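Student Projects > Manipulation > Cloth bag task, handheld collection, grasp width question

jurby_lab
Posted Saturday, 9:14 AM

Team of five undergrads, senior project. The task is one we wrote for ourselves: pick up a cloth bag, then place it in a wire rack. Data comes from handheld grippers, and the policy is trained on the wrist views plus head view. We have 1,342 episodes logged and 130 of those are flagged as bad. Nearly all of the flagged ones fail at the first grasp.

The pattern is consistent. If the operator takes the bag at the gathered top, the episode is usable. If the operator takes it by the body, the fingers close on one layer, the bag unrolls, and the placement ends up wherever it ends up. The policy has learned both behaviors and picks between them with no logic that I can find.

Questions:

1. Do we restrict operators to the gathered top and throw out the rest, or keep both and add a label? For reference, a grasp at the top with the foam board under the bag:
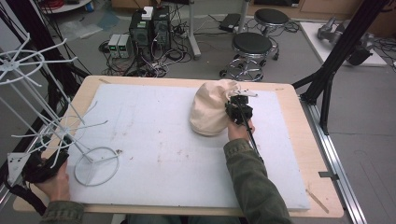
2. Does opening width at approach matter for cloth this soft? Our operators disagree and the logs show both habits.

3. Target was 2,000 episodes by the end of August. Is it better to hit the number or clean what we have?

stumurov
Posted Saturday, 9:52 AM

Restrict. You have a bimodal demonstration set and you are surprised that the policy is bimodal. Pick one grasp, write it down in two sentences, make every operator read it before a session.

Also, how much does bag orientation vary at reset? If the top always points toward the same side, you will get a policy that works for that side and nothing else.

farahani_k
Posted Saturday, 10:20 AM

Disagree with stumurov on the first part. A bag dropped flat does not always have a top you can reach. If you only ever demonstrate the top grasp, the first time the bag lands folded over itself the policy has nothing to fall back on. I would keep the body grasps that succeeded, drop the ones that did not, and condition on a grasp label.

On width: open wide, and keep it wide until both fingers are past the crest of the fabric. If you come in narrow, the leading edge of a finger pushes the cloth and you are chasing it across the table.

stumurov
Posted Saturday, 10:31 AM

Conditioning on a label means something has to produce the label at run time. That is a second model for a student team with a deadline. The policy will not be graded on folded bags unless they put folded bags in the test set, and they wrote the test set.

farahani_k
Posted Saturday, 10:44 AM

Writing a test set around what the policy can already do is a poor habit to teach. But fine, as a first milestone I can live with top grasp only – as long as the report says so.

jurby_lab
Posted Saturday, 11:37 AM

Orientation at reset is supposed to be random. In the logs it is not. Operators put the bag down with the top facing themselves, so I am adding a printed reset order that gives a direction for each episode.

On width, I went back through the gripper views. The wide approach is much easier to sort by eye, since both pads and most of the mound are in view before the close. Frame from one of those:
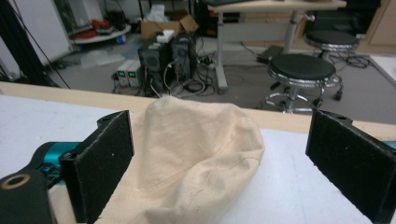
Gripper view, fingers open on either side of the cloth.

I have not yet separated success rate by width. The script is written but the width channel has gaps in the older logs.

wuvent
Posted Saturday, 12:05 PM

Interpolate only if the gaps are a few samples. Longer than that, drop the episode. We filled long gaps linearly last year and got a policy that closed its fingers slowly in midair.

Second thing to check: your background. There is a lot going on behind that table. Stools, towers, cables on the floor. If the furniture stays put for all 1,342 episodes, expect trouble when you demo in another room. We collected the last fifth of our set with the stools moved and the table turned, and it helped more than any augmentation we tried.

stumurov
Posted Saturday, 12:18 PM

Seconding the moved furniture. Skip the cropping approach, people always suggest it and it removes the context you need for placement.

farahani_k
Posted Saturday, 12:40 PM

Cropping the gripper view is fine. Cropping the head view is the problem. Those are separate cases.

jurby_lab
Posted Saturday, 2:26 PM

Plan as it stands: top grasp only for new sessions, wide approach, printed reset order, table turned for the remaining episodes. Successful body grasps go in a separate folder and stay out of training for now. Riku Minami on our side is rerunning the width script with a gap limit of 5 samples. I will post the split when it finishes.

wuvent
Posted Saturday, 2:41 PM

Post the gap histogram too, if you have it.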